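Etetach Project Notes: The Pad Separation Fault and What We Changed

In May, the group responsible for the Etetach folding project suspended work with its hand-held grippers after a finger pad separated from its base during a routine session. No injury occurred. The part landed on the table and the session was stopped at once. This post sets out what happened, what was found on inspection, and which rules now apply at the bench. It replaces the short notice that was sent to the Ilwood office the same afternoon.

The project records people folding and handling clothing with hand-held grippers, two to an operator, so that the motion can later be used to train a folding policy. The archive held 2,477 accepted episodes at the time of the fault. All of them were made with the same finger design: a flat pad fixed to a slotted base, with a soft tip at the end that meets the cloth.
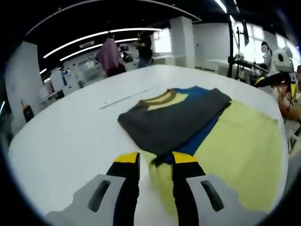
The first sign of trouble was recorded two weeks before the separation and was not treated as a fault. An operator reported that the left finger closed slightly later than the right and entered the remark in the session log under "general comments." The log had no field for mechanical condition, and the comment was never passed to the person who maintains the tools. Garments also vary in how much they ask of the fingers. A folded charcoal knit top resting over a blue garment and a wide yellow-green one, for instance, presents several layers near the same edge, and an operator who wants only the top layer must approach low and close with care. A finger that lags by a small amount will drag the layer beneath. Operators had begun to correct for this by squeezing harder, and the extra force went directly into the joint.

The separation took place at 3:40 in the afternoon, on the second garment after the break. The operator closed the gripper on a thick section of fabric, felt the trigger go slack, and saw the pad turn sideways and drop. The bench lead called a stop. Both grippers were set down, their power was disconnected, and the loose part was bagged together with its screws.

Inspection was carried out at Oberholzer, the shop that machines our small parts. Of the 2 screws that hold the pad, one had backed out completely and the other had sheared below the head. Thread compound had been specified in the original assembly sheet. No trace of it was found on either screw. The shop also reported wear on the inner face of the base, which suggests that the joint had been moving for a long time before it failed. 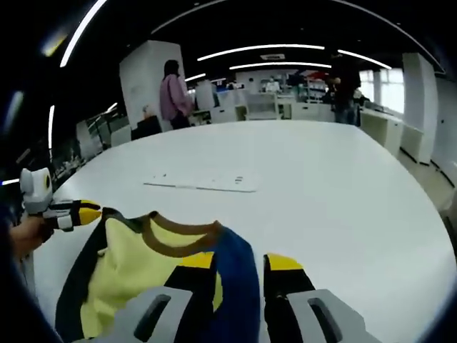
The assembly sheet had been revised during the winter, when the base was redesigned to save weight. The line concerning thread compound was on the second page of the old sheet and did not carry over to the new one. Every gripper built from the revised sheet was therefore suspect, and all were withdrawn until they had been opened and checked. Three more were found with at least one loose screw.

A second weakness concerned the operators' hands. The guidance in use stated that a garment caught in the fingers could be freed with the other hand, provided the trigger was released. It said nothing about power. On a gripper with a worn joint, a released trigger does not guarantee an open finger, and a hand placed between the pads could be pinched. That sentence has been removed.

The following rules are now in force:

Each gripper is inspected before its first use of the day and again after every 1,000 closures.
Any difference in closing time between the two fingers is reported as a fault, and the tool is taken out of use until it has been checked.
Power is disconnected before any garment is freed by hand.
Loose parts are bagged and labeled. They are not refitted at the bench.
A break of 15 minutes follows any unplanned stop, including for operators who were not holding the affected tool.

The session log has a new field for mechanical condition. It must be completed before an episode can be saved. The log is kept in Dustell, our internal tracking tool, and entries in the new field now go directly to the maintenance queue.
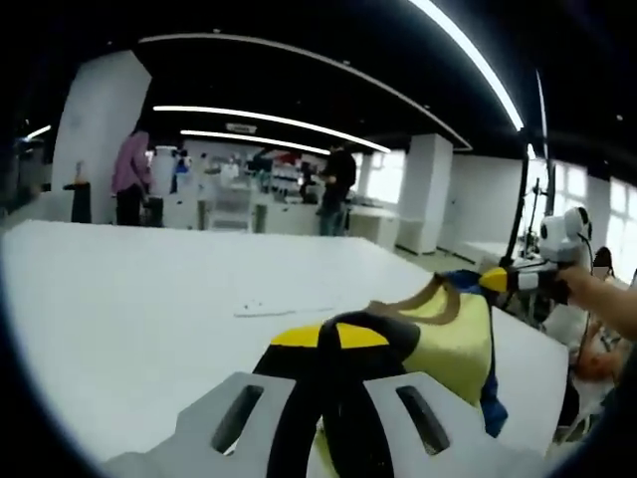 Etetach Project – Bench Operations and Safety Team, Ilwood

Recordings made with the affected gripper after the first log comment have been set aside. They have not been deleted. Many of them appear sound, but the timing of the left finger cannot be trusted, and a policy trained on them might learn the same habit of squeezing that the operators did. A review is under way to decide which episodes can be kept.

I signed the revised assembly sheet, and I did not compare it line by line with the earlier version – a check that would have taken less than an hour. Revisions are now read against the previous sheet by a second person before release, and both copies are stored with the tool record.

Work has resumed with the rebuilt grippers. The results of the episode review will be posted on this page when they are complete.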